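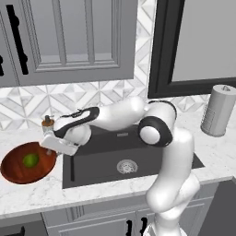 Slide 1: Good practice for kitchen tasks in simulation

Morning. My name is Arwel Lewis and I look after the task rules at Plesa. I have four rules to get through and then questions. The full rule book is on the shared drive, so please don't copy the slides down.

The robot arm, the bowl and the lime on the slide are all rendered. No real kitchen was used. Everything I say this morning is about tasks of this sort, with one arm, a fixed base and household objects on a worktop.

(Check the back row can read the slide before going on.)

Slide 2: Where the rules came from

We wrote the first version in May, after Grisari and Wostik both ran our pick tasks and sent back scores that could not be compared. Grisari counted a pick when the fingers closed. Wostik counted it when the object left the bowl. Both were fair readings of what we had written, and what we had written was poor.

The present version is dated 2018-02-11. If yours has another date on the cover, bin it.

Slide 3: Rule one, write down the start state

Say where the base is, how every joint is set, and whether the gripper is open or closed. List every object the arm could touch, including the ones the task does not need. In the opening picture the task is about the fruit, but the small lidded container behind the bowl is right by the hand and has to be on the list too. So does the paper towel roll at the other end.

A start state that says "bowl on worktop" will be sent back.

Slide 4: Rule two, say what counts as done

One sentence, with something in it that can be measured. For a pick we now use: the object is clear of the rim, held by the fingers only, and stays held for 4 seconds. Wording like "picks up the lime" is fine for a title. Don't use it as the test.

If two people on your team would score the same run differently, the sentence needs more work. Try it on somebody who did not write it.

Slide 5: Rule three, contact is logged

Every touch between the arm and anything else goes in the log, with the time and the part of the arm. This covers the sink edge, the bowl rim and the wall. A run can pass with contact in it, but the report must say so.

We went back over 2,468 old runs for this and found 421 with contact that had never been reported. Most were light touches of the forearm. (Pause here. Someone usually asks about the forearm. Answer: yes, it counts the same as the hand.)

Slide 6: Rule four, keep the failures

Send all runs, in the order they were made. Do not restart the count after a bad batch. A set may hold up to 400 runs, and if you need more, open a second set and give it its own start state.

Nasrallah asked whether crashed runs can be left out. They can't. Mark them as crashed and leave them in.

Slide 7: What the rules don't cover

Speed, energy use, and anything with a person in reach of the arm. The last one has its own safety standards and passing our tasks tells you nothing about it. Please don't put our scores in a safety file.

Liquids are also out for now. The sink is there as an obstacle and as a place to drop things.

Slide 8: Questions

Have the contact log open in the other window in case someone wants to see one. If there's time left, go back to slide 4 and ask for a volunteer to write a test sentence for placing the lid.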